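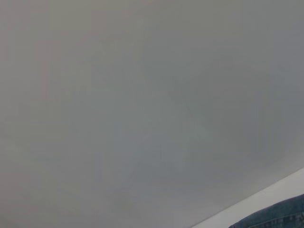 View from the wrist camera, denim at lower right

Taking a group to the Mero open day, what should we look at?

Posted by lultby_parent

I'm bringing a group of kids to the robot open day at Mero in June. The program says "garment handling, station 3" and nothing else. Is it worth the wait, and can they follow it without a guide? We only have the afternoon.

Posted by benchside

We went last year. Station 3 is the clothes folding and it was the one ours talked about afterward. The kids stand behind a line and the arms work on a white table. 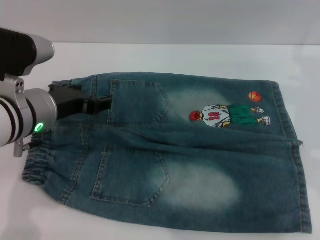 Go early. By 2 p.m. there was a line of about 100 people and we gave up on the second round. There are no chairs, so if anyone in your group can't stand for long, ask at the front desk. The sheet they hand out is written for adults.
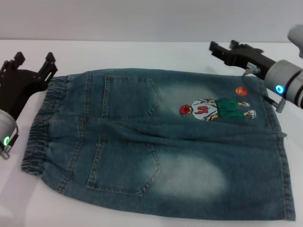

Londoño
Demo host, garment station

The station runs without a guide, but there is a host at the table and you can ask anything. Denim is one of the harder items because it is stiff and the elastic waist bunches up. Tell the kids to watch the waistband. The wrist cameras are shown on a screen to the left of the table.

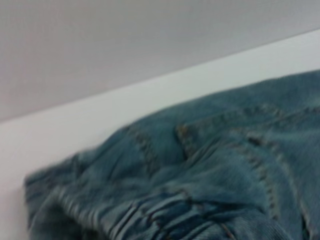

A restart takes a few minutes, so don't leave if the arms stop. Groups over 7 should be split in two. Bags go in the lockers by the Luviven hall.

Posted by tk_west

It's free, I think. Parking was bad.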